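Gulodero Window Goods
Home / Blinds and Shades / Roller Shades / Jilten

Jilten Roller Shade with White Beaded Cord

Made to order in our workroom in Otmont
Inside or outside mount
Choice of nine fabric colors
Ships in a cardboard tube with brackets, screws and cord tension holder

We have been making the Jilten longer than any other shade in the shop, and it's still the one we hang in our own houses. It is a plain roller shade on a plain tube, worked by a loop of white beaded cord, and it does its job morning and night without asking very much of you. People come in looking for something fancier and quite often leave with this one, and then they write to us in the winter to order three more for the rest of the house, which makes us very happy!

The fabric is our Chauke weave, a close, soft cloth with a little body to it, so that it rolls evenly and hangs flat without that wavy look you get at the edges of a cheaper shade. It lets a gentle light through during the day. You won't be able to read the neighbor's mailbox through it, but you'll know whether the sun is out. If you need real darkness for a nursery or for somebody who works nights, please look at the lined version further down, or call us and we'll talk it through.

The colors

Chauke comes in nine colors: Milk, Oat, Fog, Pebble, Straw, Clay, Moss, Slate and Ink. Milk is the best seller by a long way. Oat is Milk's warmer cousin and looks lovely with old pine floors. Fog and Pebble look nearly the same on a computer screen and quite different on a window, so do send for swatches of both if you're wavering. We cut the swatches large enough to tape up and live with for a few days, and I'd ask you to look at them at breakfast and again around suppertime before you decide. A color that seems crisp and clean at noon can turn surprisingly blue at dusk.

About dark window frames

A good many of our customers now have windows with thick black frames set in white walls, and they want to know if a white shade is going to look odd. We think it looks wonderful. A white shade and a white cord belong with the wall, so the black frame gets to be the thing you notice when the shade is up, and the garden past it too, if you're lucky enough to have some green out there. Ink will give you the opposite effect, with the shade and the frame reading as one dark shape when it's down. Both are nice. What we'd steer you away from is Slate against a true black frame, where the two darks are close enough to look like a near miss.

Frames of this kind also tend to have a handle that stands well out into the room, and that matters more than you might expect. Please open the window all the way before you measure, turn the handle through its whole swing, and see how far it reaches. If the handle would touch the fabric, you have two choices. You can mount the shade outside the recess on the wall, or you can order the reverse roll, where the fabric comes off the front of the tube and hangs farther from the glass. Reverse roll costs nothing extra, but you do have to tell us at the time of ordering, as we can't change it once the tube is wound. 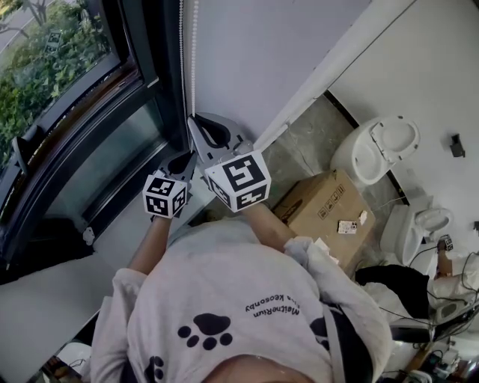 The cord, and why we stayed with beads

We've tried the others. We had spring rollers for a while, and they were fun until they weren't, and we had a smooth cord with a little cleat that people kept forgetting to wrap. The beaded cord stays put wherever you let go of it. You can bring the shade down to the exact height where the sun stops hitting the television and it will still be there after lunch. The beads fit into a toothed wheel inside the end of the tube, so there's no slipping, and you get a small, pleasant clicking as it turns.

Every clutch design gets run up and down 2,000 times on the test window at the back of the workroom before we put it in a shade for sale. It's an old sash screwed to a frame next to the cutting table, with a motor pulling the loop, and it goes all day long while the rest of us get on with things. You stop hearing it after a while.

We buy the cord in on big spools, 2,720 beads to the spool, and join every loop by hand to suit the drop of your particular shade. The standard loop comes down to about two thirds of the shade's height. If you'd like yours shorter, or you need it longer for a high window over a stairwell, write that in the notes box and we'll call you to check.

Left or right?

You choose which side the cord hangs on. Most people choose the side nearest the place they'll be standing, and that's perfectly good sense, but have a look first at what else is over there. If the window handle is on the left, you may like the cord on the right so your knuckles aren't bumping into things. If there's a radiator valve or a bookcase on one side, go to the other. For a pair of windows next to each other, a cord at each outer edge looks tidy, and a cord on the same side of both is easier to live with. We've done it both ways and can't settle it among ourselves.

Please use the tension holder

This is the part where we get a bit stern. Any looped cord can be dangerous to a small child, and every Jilten goes out with a clear plastic holder that keeps the loop snug and close to the wall. Screw it to the wall or to the side of the window opening at the very bottom of the loop, with the cord lightly taut. Please do it the same day you hang the shade. Keep cribs, beds, toy boxes and climbable furniture well away from the cord. If young children live with you or visit often, we would much sooner sell you the cordless Jilten, which pulls down by its bottom bar, comes in all the same colors and costs the same.

Measuring

Use a metal tape measure and write everything down with the width first.

For an inside mount, measure the width of the opening at the top, the middle and the bottom, and send us the narrowest. Windows are hardly ever square, even in new houses. Measure the height from the top of the opening down to the sill. Do not take anything off for clearance – we do that here, and if you do it as well you'll end up with a shade that looks as if it shrank in the wash.

For an outside mount, decide how far past the opening you'd like the fabric to go on each side and send us that finished width. A couple of inches each way is usually plenty. Think about the sill, too. If it sticks out into the room, an outside mount shade will either stop at the sill or need to hang in front of it, so tell us which you have in mind.

If there is a catch, a latch or a little hook anywhere near the bottom of the frame, check that the bottom bar can come down past it. It's easy to miss something small down there when you're busy looking at the top of the window.

Putting it up

You will need a drill, a pencil, a level and a stepladder. The box of fittings has two end brackets, 4 screws with wall anchors, the tension holder with its own small screws, and two end caps to cover the bracket faces. Hold the brackets up and mark your holes, check them with the level, drill, and screw them in. The pin end of the tube goes in first, then the clutch end clicks over its bracket. Run the shade all the way down and all the way up before you fix the tension holder. If the fabric wanders to one side as it rolls, put a small piece of masking tape on the bare tube at the side it's wandering away from, and try again. That cures it nine times out of ten, and if it doesn't, call us.

Looking after it

Dust the fabric now and then with a dry cloth or the soft brush on the vacuum cleaner. Chauke can be sponged with lukewarm water and a drop of dish soap, but leave the shade down until it has dried right through. The white cord will gray a little over the years where hands touch it most. Wipe it with a damp cloth, a foot at a time, moving the loop along as you go. Please don't oil the clutch. We know it's tempting, and oil only collects dust in there.

Options

Reverse roll: no charge
Cordless bottom bar: no charge
Blackout lining: added to the price by width
Fabric-wrapped bottom bar: no charge
Extra-long or extra-short cord loop: no charge, please ask
Replacement cord loop for an older Jilten: sold separately, give us the loop length and the color

Delivery and returns

Shades are cut and wound in the order they come in. March and April are our busiest stretch, when everyone notices the low sun at once, so allow a little longer then. Each shade is made to your measurements and we can't take it back just for a change of heart, but if we've cut it wrong we'll make it again and pay the postage. If you measured it wrong, call us anyway. A shade that came out too wide can very often be trimmed here for a small fee, and you'd be surprised how many of those we do.

Swatches are free, up to five at a time. The Otmont showroom has all nine colors hung full size along the south wall, and you're welcome to come in and pull the cords as much as you like.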